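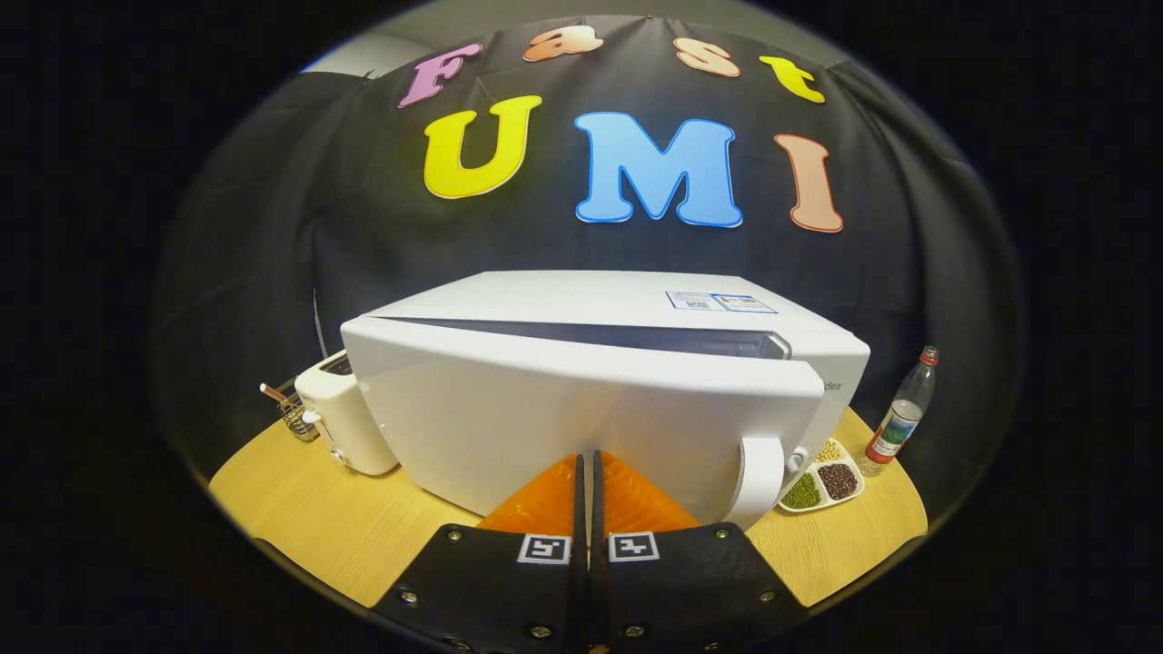 **Can anything do the kitchen yet?**

**theda_d**
Serious question before I spend my tax refund. Has anybody got a machine that does a household chore start to finish? The floor vacuum doesn't count. I paid 604 dollars for mine and I still pick up the socks.

**kjell_t**
Depends on your standards. Opening a microwave door by the handle, sure, I'd believe that. Making breakfast without an adult nearby, no.

**MaritE**
> I'd believe that

Generous. A microwave door is a handle and a hinge. Wake me when it's wiped the inside after somebody's exploded a bowl of soup.

**divina.manalo**
I do packing at Quiambao and we've had an arm on the line since November. Same carton, same spot, 500 an hour, never wants a smoke break. Then the supplier changed the tape colour and it sulked until lunch. A kitchen is nothing but tape colour changes.

**kjell_t**
Fair, but that arm was programmed for one job. The newer ones learn from people doing the job with a gripper in their hand. Bit by bit you get doors, toasters, scooping beans out of a tray.

**MaritE**
Kjell, you said "bit by bit" about the Ramero lawnmower and it's in the neighbour's pond.

**kjell_t**
It was a steep lawn.

**solveig_b**
I'm with Kjell on this one, sorry Marit. My mum has bad hands. Something that only opened doors and put the toast down would be worth plenty to her, and she wouldn't care if it took six minutes.

**MaritE**
OK, that I'd pay for. I still want the soup cleaned.

**theda_d**
So the answer is no, with enthusiasm. Refund's going on a dishwasher. 729 delivered, and I'll load it myself, wrong, according to my husband.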